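Häufige Fragen zur Datensammlung im Projekt Zamau

Was macht man bei euch eigentlich den ganzen Tag?
Tische decken, abräumen, Sachen von links nach rechts stellen. Jede Aufgabe wird mit zwei Handgreifern ausgeführt und aufgezeichnet, damit das Modell später daraus lernt. Eine Sitzung dauert 15 Minuten, danach ist Pause. Wer Hausarbeit meditativ findet, ist hier richtig.

Brauche ich Vorkenntnisse?
Nein. Wer zu Hause eine Lampe verrücken kann, ohne dass die Sicherung fliegt, bringt genug mit. Die Einweisung umfasst 7 Übungen.

Warum darf ich nicht einfach mit den Fingern zugreifen?
Weil das Modell keine hat. Gegriffen wird mit den Backen - auch wenn es dreimal so lange dauert.

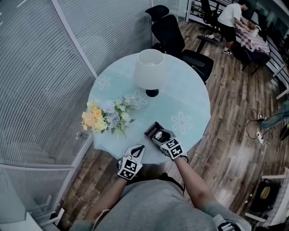
Was passiert, wenn mir etwas herunterfällt?
Aufheben, Taste drücken, Durchgang als Fehlversuch markieren. Bitte nicht heimlich löschen. Von den 3.000 Durchgängen aus dem Mai waren 558 Fehlversuche, und die Kollegen bei Marchuk wollten jeden einzelnen davon haben.

Darf ich die Marker an den Greifern abwischen?
Mit trockenem Tuch, ja. Abziehen, umkleben oder verschönern - nein.

Wer bekommt die Aufnahmen?
Plistard prüft und beschriftet sie, trainiert wird bei Vesdale.

Stand: 2025-07-08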